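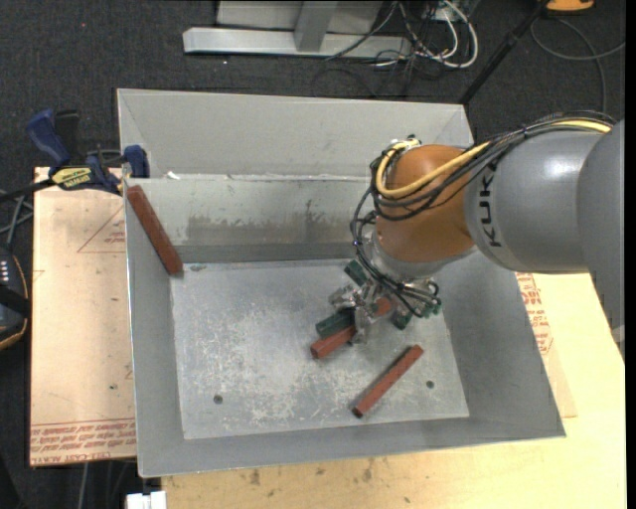 Demonstration collection for bin picking

Demonstration collection for bin picking is the work of recording examples from which a learning system can learn to take objects out of an open container. The examples are called demonstrations or episodes. In most cases a person guides a robot arm through the task, and the positions of the arm, the state of the gripper and the pictures from one or more cameras are stored together. The method is used when the grasping rules are difficult to write by hand, for example when parts lie in a corner or lean on a wall.

Background

Older bin picking systems compare a camera picture with a known model of the part and then calculate a grasp point. This works well for parts of fixed shape, but each new part needs new preparation. Learning from demonstration takes a different way. The system receives many examples of correct motion and tries to reproduce them in situations that are similar, though not the same. The quality of the result depends strongly on what the examples contain. If all recorded parts lay flat in the middle of the bin, the trained system will often fail at the walls.

Equipment

A typical station has an industrial arm, a gripper, a bin and a fixed camera that looks into the bin. The bin should not move between episodes, and for this reason it is often held with a clamp. Metal bins with sloping walls are common, as parts slide toward the floor and stay within reach. Their bright surface can produce reflections, and scratches on the floor are sometimes taken for part edges by a vision model. Some groups paint the floor, while others leave the wear as it is, so that the model becomes used to it.

Cables and hoses on the outside of the arm need special attention. They must have enough length for the wrist to turn, but a loop that hangs too low can touch the bin or hide the part from the camera.

Simple blocks are frequently used as test parts. They are cheap, they do not break easily, and their long shape makes the direction of the grasp important. Even a small number of blocks gives different cases: one leaning in a corner, one free on the floor, one under the gripper.

Procedure

The collection is divided into sessions. Before a session the camera view is compared with a stored reference picture, and the gripper is opened and closed without a part. The operator then places the parts according to a layout plan and starts the recording. An episode ends when the part has been released at the target, or when the operator marks it as failed.

In the Cetcombe protocol, which was written for small laboratories, one set consists of 128 episodes. The bin floor is divided into 9 zones, and every zone must appear as a starting place in each set. An additional group of episodes begins with the part against a wall. After 7 failed episodes in one session the work is stopped and the calibration is checked again.

The Clutwood variant uses the same zones but puts 3 parts in the bin at one time and does not return a part after it is picked. The last part is therefore always picked from an emptier bin than the first. The Chávez layout is a set of printed cards that show the operator where each part should be placed and at what angle.

Labeling and storage

Each episode receives a label for its result and a short note on the starting position. Failed episodes are normally kept in a separate folder. They can be used to train a model that predicts whether a grasp will hold. Cevavance, a file format made for this type of data, stores pictures and arm positions under one common clock, and rejects an episode when the two streams differ in length.

Known problems

Operators develop habits. A person who always approaches from the same side will teach the system to do this also, and it may then push against a wall when that side is blocked. Changing operators during a set reduces the effect, though it makes the motions less uniform.

A second problem is a small shift of the bin or camera, which is hard to notice during work. Episodes recorded before and after such a shift should be stored as different sets.

See also

Grasp planning
Imitation learning
Hand-eye calibration
Teleoperation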